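Dialing in a Batch Brewer for a Small Coffee Counter

The settings below are for a flat-bottom batch brewer with an adjustable spray head and a programmable pulse cycle. We use the Udus two-liter model at the Skorkwood counter. Other brewers will need different pulse times, but the order of the steps stays the same.

What you need

A scale that reads to one gram
A burr grinder with numbered steps
Flat-bottom paper filters
A thermometer
A preheated server
Fresh coffee, rested at least one week after roasting

Step 1. Check the water

Run the brewer once with a filter and no coffee. Hold the thermometer in the stream under the spray head. The reading should settle between 198 and 203 degrees Fahrenheit. If it stays lower, descale the boiler before changing anything else. Empty the server and leave the lid on.

Step 2. Set a fixed dose

Start at 60 grams of coffee per liter of water. For a full two-liter batch, that is 120 grams. Do not change the dose while you are adjusting the grind. One variable at a time.

Step 3. Find the starting grind

Set the grinder so the grounds feel like coarse sand. On the Plostero grinder this falls between steps 14 and 17, depending on burr wear. Purge a few grams after each change, then weigh the dose.

Step 4. Program the pulses

Set 4 pulses. The first one wets the bed and should use twice the weight of the coffee in water, 240 grams for the full batch. Pause for 40 seconds. Divide the remaining water evenly among the other three pulses, with a short pause after each. The bed should never run fully dry between pulses, and water should never reach the rim of the filter.

Step 5. Brew and time it

Start the timer when the first water lands. Stop it when the stream into the server breaks into drops. Our target for the house blend, Ccori, is 346 seconds. A batch that ran to 379 seconds on the same dose tasted dry and was thrown out.
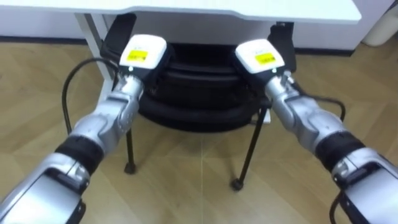
Step 6. Adjust

If the batch finishes early and tastes sour or thin, go one step finer. If it finishes late and tastes harsh, go one step coarser. If the time is right but the cup is weak, leave the grind alone and add 4 grams to the dose. Stir the server before tasting. The first coffee out is stronger than the last, and the layers do not mix well by themselves.

Step 7. Write it down

Record the dose, grind step, total time and roast date on a card and keep it beside the grinder. Repeat steps 5 and 6 with each new bag. In June, when the room gets humid, check the brew time again at noon.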